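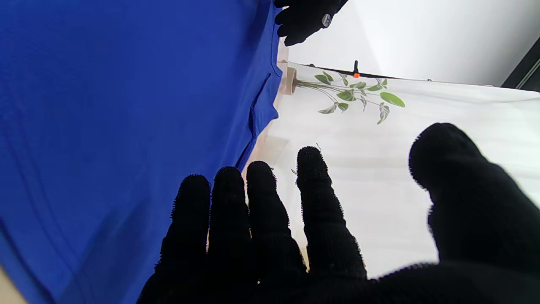 Rapport d'étape à la fondation Hellström
Atelier textile de Pruvitz, 20 novembre 2022

Chers partenaires,

Nous voici arrivés à peu près à mi-parcours, et c'est avec un vrai plaisir que nous prenons la plume, même si l'automne a été bien rempli et que ce rapport vous parvient un peu plus tard que prévu (merci encore de votre patience !). Depuis l'ouverture en avril, l'atelier a accueilli 59 personnes, dont beaucoup n'avaient jamais tenu une aiguille à tricoter et qui repartent maintenant avec un bonnet, une écharpe ou au moins un bon début de chaussette.

La collecte de laine a dépassé nos espérances : plus de 1 000 pelotes nous ont été remises, de toutes les couleurs et, il faut bien l'avouer, de qualités assez diverses. Le tri nous a pris une bonne partie de l'été. Les fils trop feutrés servent désormais au rembourrage de coussins.
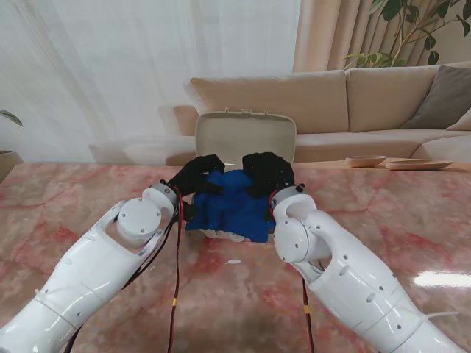 Dépenses et matériel

Sur la période, nous avons dépensé 1 021 euros en fournitures, surtout des aiguilles circulaires, des crochets et des boîtes de rangement. La machine à tricoter Fukon, achetée d'occasion, a demandé une révision que nous n'avions pas inscrite au budget ; la mercerie Skurkov nous a heureusement cédé les pièces à prix coûtant. Il reste neuf séances à financer d'ici la fin du cycle, et l'enveloppe prévue devrait suffire si le loyer de la salle ne bouge pas.

Suite du programme

Les participants réclament depuis longtemps un module sur les gants, bien plus délicats que les moufles à cause des doigts, et nous avons fini par céder avec joie.

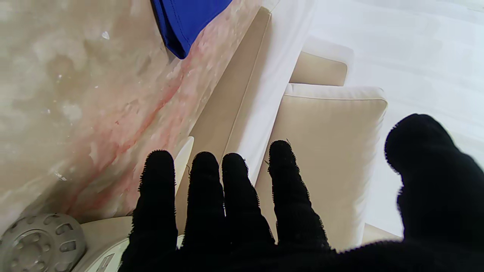 Nous pensons y consacrer quatre séances, avec un patron simplifié que nous vous enverrons dès qu'il sera relu. L'exposition dans le hall de la mairie est maintenue, mais la date n'est pas encore arrêtée, et nous vous écrirons dès que nous aurons la réponse.

Bien chaleureusement,
L'équipe de l'atelier de Pruvitz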